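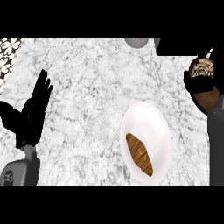 Proso Kitchen Robotics, Night Test Team (Ustby)

The trouble with run 1,932 was that everything about it looked so nice. There was the croissant on its white plate, and the marble, and the left hand held up open like somebody waiting to be called on in class, and the right hand closed around a roll. Delphine Schumacher had her tea and her slippers on and was thinking very fondly of her bed.

Then the right hand wouldn't let go.

She sent the release command, and the log told her, cheerful as you please, that the hand was open. She sent it again. Grip force 20, said the log, then 56, then 106, and all the while it went on swearing the fingers were open, the way my nephew used to swear he'd brushed his teeth.

"It's only a simulated roll," said Crenshaw over the phone from Brilau, yawning (it was past two in the morning there as well, poor man).

"I know what it is," said Delphine. "But the real pair gets this same code in March, and the real pair is going to be handing breakfast to people."

There was a long quiet while he thought about fingers, I suppose, and the people who have them.

"Stop the run," he said at last. "I'll put the kettle on."

So she stopped it, and typed HAND REPORTS OPEN, IS NOT OPEN at the top of a fresh fault sheet, and pulled her chair in closer, and the two of them started reading the grip code from the first line.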